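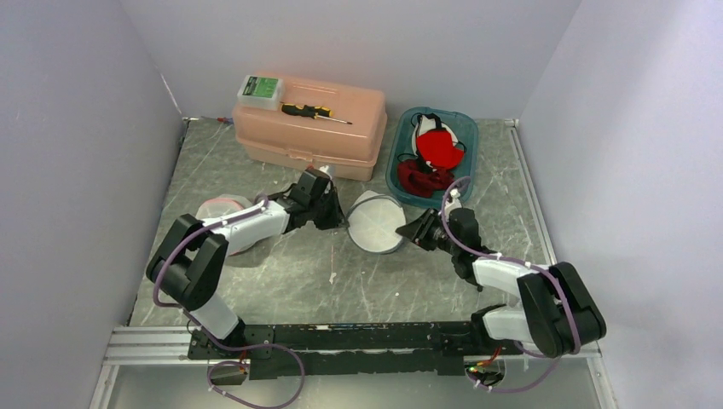 The Kustau Sorting Challenge is a student robotics competition held each January at Sinoston Technical College. Teams program a pair of fixed arms to clear household items from a worktop into storage bins. Each team has 46 minutes at the bench, and the best possible score is 81 points.

Task

Soft items carry the most points. Fabric face masks are considered the hardest class, as they fold under the fingers and their straps catch on one another in the bin. Most teams use padded fingers and a low approach speed.

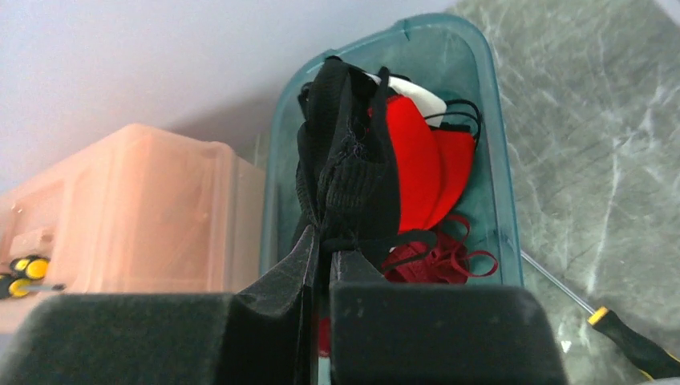
Scoring

A dropped item costs 2 points. Ties are settled by the Šimek rule, under which the shorter run wins.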